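Workshop notes: the two-armed bench

Regular readers will remember my doubts when Fatbridge, our shared workshop, voted to put two robot arms on one table and teach them to handle pill bottles. I still have them. The build has eaten 345 dollars of the common fund and every Friday evening I can remember, and a person with a decent grip can close a bottle in the time it takes the Vodetti software to load.

Still, I said I'd report on it fairly. The table is a wood-edged thing with a black mat, and the arms reach in from either side.

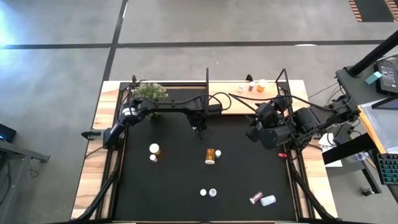 What the log says

The Doka log now runs to 2483 tries. Of those, 186 are marked as good, and I would like to know who decided what "good" means. As far as I can tell, a cap that lands on a bottle and stays there scores the same as a cap screwed down tight. I asked for two columns. We have one column and a long thread arguing over it.

My other complaint is the choice of containers. Clear plastic, colored plastic, smooth plastic, wide necks, narrow necks, all on the same table from week one. Anyone who has set up a jig would start with one bottle and stay with it until it got boring.

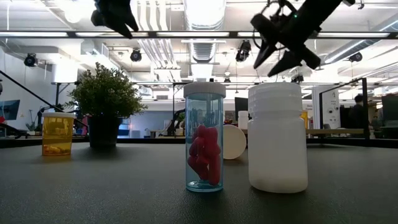
Blue vial with its cap on, wide white bottle without one.

The Man bracket, which holds the cables up and away from the mat, is on version 3. I'll admit it's an improvement on the first two, though I would have bought a couple of hooks and gone home. The slack still loops more than I like, and I've asked for it to be tied back before October. 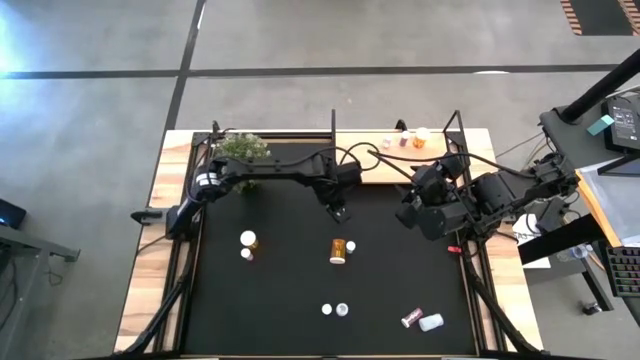 Both arms over the mat, bottles and caps below.

Where does that leave us? The group wants money for better fingertips. I'd vote no until the log has its second column and somebody has run the same bottle for a whole evening. If you disagree, the sign-up sheet is by the door, and the bench is free after 6 p.m. most nights.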